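Clutetton Study Kit: The Parables of Luke

Leader's book, participant books and map sheet for small groups

Format: boxed set, print
Sessions: 13
Suits: groups of up to 12 adults or older teens
Reading level: general, no Greek needed
Bible version: quotes kept short so that any modern version can be used
Publisher: Clutetton

Overview

The Clutetton kit takes a group through the main parables in the Gospel of Luke, one parable to a session, starting with the two debtors in chapter 7 and finishing with the ten minas in chapter 19. It was written for home groups and weeknight studies in ordinary parishes, where some people have read the Bible for decades and others are opening it for the first time.

Each session runs for an hour and a half at an easy pace. Groups that only have an hour can leave out the section headed Further Back, which deals with Old Testament background. The sessions don't depend on one another, so a person who misses a few weeks can come back in without catching up. The exception is the pair on chapter 15. The lost sheep and the lost coin are treated together in one session and the two sons in the next, and the second one refers back to the first quite a lot.

What's in the box

Leader's book, 148 pages, spiral bound so it lies flat
Participant books, set of 5, stapled
Map sheet of Galilee, Samaria and Judea, folded, printed one side
Reading plan card for the weeks between sessions
Prayer cards, set of 39, one short prayer to a card

Extra participant books are sold singly. The leader's book is not sold on its own.

How a session is set out

Every session opens with the passage read aloud twice, by two different readers. The leader's book asks for a minute of quiet after the second reading. The questions that follow move from what the passage says, to who Jesus was speaking to, to what the group makes of it now. There are usually eight or nine questions and the book marks four of them as the ones to keep if time is short.

The leader's notes give a page of background on each parable: what a denarius would buy, how a vineyard was let to tenants, why a Samaritan on the Jericho road would have startled the first hearers. Where scholars read a parable in different ways, the notes set out the main readings and say which one the author prefers. The dishonest manager in chapter 16 gets the longest notes in the book, with four readings compared.

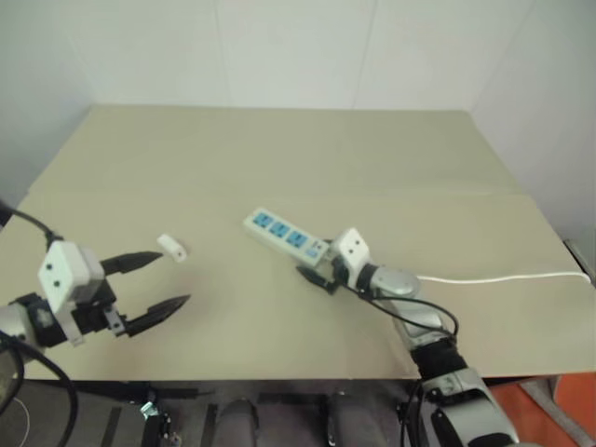
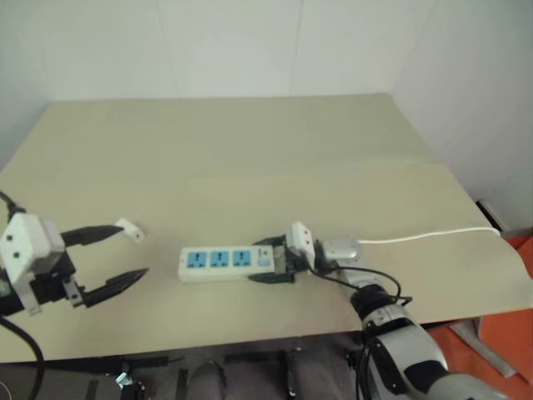
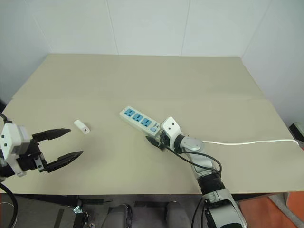
Aicha Ait Brahim wrote to us that her group had expected to spend a single evening on the dishonest manager and ended up giving it three. She would have liked more on verse 9, and felt the notes moved on from "unrighteous wealth" too quickly. The second printing has an added half page on that verse, and it can be sent free of charge to anyone with the first printing.

Approach

The kit treats the parables as part of Luke's Gospel, so each one is read with the verses on either side of it. Readers who want a verse-by-verse commentary will need something else alongside. Questions of date and authorship are covered briefly in the introduction and don't come up again. The author is Anglican by background, but the material has been used by Uniting, Baptist and Catholic groups – the only session where practice differs enough to matter is the one on the great banquet, which touches on communion, and the notes there are kept general.

Small differences between the Gospels are mentioned when they help. The lost sheep in Matthew 18 is printed beside Luke's version so the group can see what each writer does with it.

Other titles in the series

Stollton: The Psalms of Ascent. Shorter, and works well in Lent.
Baird: Letters from Prison. Philippians, Colossians, Philemon and Ephesians. More reading between sessions than the Luke kit.
Estolham: Ruth and Jonah. Participant books only, no leader's book.

Ordering

Kits are packed to order and usually leave us within five working days. The boxed kit weighs 740 grams, so it goes as a small parcel. Parishes can ask to be invoiced; please give the name of the parish and a contact person. We close for stocktake at the end of June and orders placed in that time go out in the first week after.

Kits may be returned if the participant books haven't been written in. The prayer cards may be photocopied for use within your own group, but the other printed parts may not.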